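Coffee dripper

A coffee dripper is a cone-shaped or flat-bottomed holder that supports a filter and ground coffee above a cup, pitcher or carafe. Hot water is poured over the grounds by hand, and the brewed coffee drains through one or more openings in the base. The method is known as pour-over, drip or filter brewing. Drippers are made of ceramic, plastic, metal and glass. This article deals mainly with glass drippers and the tableware commonly used with them.

Form and parts

The usual dripper has a wide upper rim, sloping walls and a narrow outlet. Cone drippers most often have a single large opening, while flat-bottomed and wedge-shaped drippers have one or more smaller holes. The size of the outlet affects how fast water leaves the coffee bed. With a large opening, the speed of brewing depends mostly on the grind of the coffee and the rate of pouring. With small holes, the dripper itself holds back more of the water.

Most drippers have ribs on the inner wall. The ribs keep a wet paper filter from sealing against the surface and leave channels through which air can escape. Ribs may be straight or spiral, and may run the full height of the wall or only part of it. On some molded glass drippers the ribbing also shows on the outside, where it serves partly as decoration and gives the hand a firmer grip.

A dripper may rest directly on the vessel by means of a flange or collar, or it may sit in a separate ring or stand. Collars of wood, cork, silicone and plastic are in common use with glass cones. A separate collar can be removed for washing and replaced if it wears out.

Glass as a material

Glass drippers are made by pressing, molding or blowing. Heat-resistant borosilicate glass is widely used for brewing equipment and tolerates changes in temperature better than ordinary soda-lime glass. Glass does not take on the taste or smell of coffee and does not rust. It can, however, chip at the rim or break when dropped, and thin pieces lose heat quickly unless they are rinsed with hot water before use.

Color is produced either by adding metal compounds to the molten glass or by applying a coating to the finished piece. Iron and chromium compounds give greens, and amber is commonly obtained with iron, sulfur and carbon. Gray or smoky tones are made with mixtures that may include nickel, cobalt or iron. Color in the body of the glass does not wash off. Applied coatings vary in strength, and care instructions from the maker should be followed. 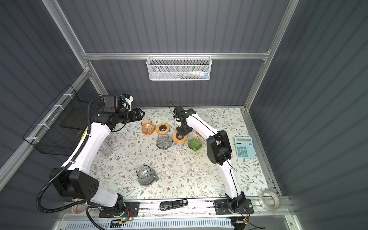

Ribbed dripper cones in smoky gray and green glass, with a dark gray glass carafe, a faceted amber pitcher, a clear tumbler and wooden ring coasters.

Related vessels

The vessel that receives the coffee is called a server or carafe. It generally has a handle and a pouring lip, and may carry printed marks or lettering. A clear or lightly tinted wall allows the level of the coffee to be watched during brewing. Dark glass hides stains more readily but makes the level harder to judge, and users of dark servers often rely on a kitchen scale.

Pitchers are used on the same table for cold water, iced coffee or milk. Faceted pitchers have flat or angled surfaces on the body, formed in the mold or cut afterward. Faceting catches light and can make a smooth vessel easier to hold. Tumblers, which are drinking glasses without a stem or handle, are commonly used for iced coffee. A tumbler that is to receive hot coffee should be made of glass intended for hot drinks.

Coasters protect the tabletop from moisture and heat. Wooden coasters are light and easily wiped, but prolonged soaking can cause them to warp or crack.

Use

A paper filter is folded along its seam and placed in the cone. It is commonly rinsed with hot water to remove loose fibers and to warm the glass, after which the rinse water is discarded. Ground coffee is added and leveled. A small amount of water is poured first to wet the grounds, a step known as the bloom, and the remainder is added in one or more slow pours.

A common starting ratio is 60 grams of coffee to 1000 grams of water, adjusted to taste. Medium or medium-fine grinds are typical for cone drippers. If the coffee drains too slowly and tastes bitter, a coarser grind is generally tried first. A thin or sour result usually calls for a finer one.

Care and storage

Glass drippers should be rinsed soon after use, before coffee oils dry on the ribs. A soft brush and mild dish soap are sufficient for ordinary cleaning. Abrasive pads can scratch the surface and weaken the glass. Wooden collars should be taken off before the cone is soaked or placed in a dishwasher.

Drippers and servers are best stored upright with space between them. Where cones must be nested, a cloth or sheet of paper placed between the pieces prevents the ribs from rubbing. Glass with a crack or a chipped rim should be withdrawn from use with hot water.

See also

Carafe
Coaster
Coffee filter
Pitcher (container)
Pressed glass
Tumbler (glass)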